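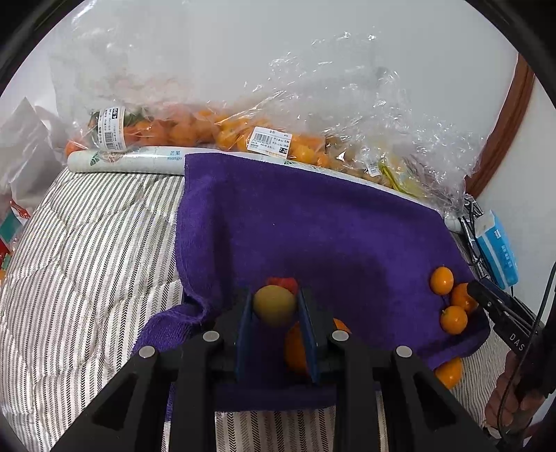
September 7, 2021
Fruit set, handheld collection, second block. Target for this block is 300 usable episodes, 60 of them on the small items. Grip height is the main variable. With the round yellow-green fruit held at the top of the fingers, as in the frame, it sits high between the pads and the view behind is still open, so I'm keeping that as the "high" condition. "Low" means the fruit sits down between the pads.

Kumquats are slower. On the purple towel they sink into the pile and the fingertips catch terry loops on approach. Discarded 10 episodes for this, all tagged "snag". Shazia Abbasi wants them kept as negatives. Moved to a separate folder until we agree.

Settings: start pose varied every episode, towel re-rumpled every 10. Pause 2 s at grasp before lift. Without the pause the Osasa segmenter merges grasp and lift into one label.

Time sync between the tool and the logger drifted by over 60 ms late in the block. Restarted the logger, drift gone, cause unknown. Episodes after the last good sync mark need realigning before upload to Skerkard.

To do:
- realign and recheck the tail of the block
- ask Shazia about label names for fruit we can't identify
- repeat the low condition on a flat cloth
- spare pads from Silteck, needed before October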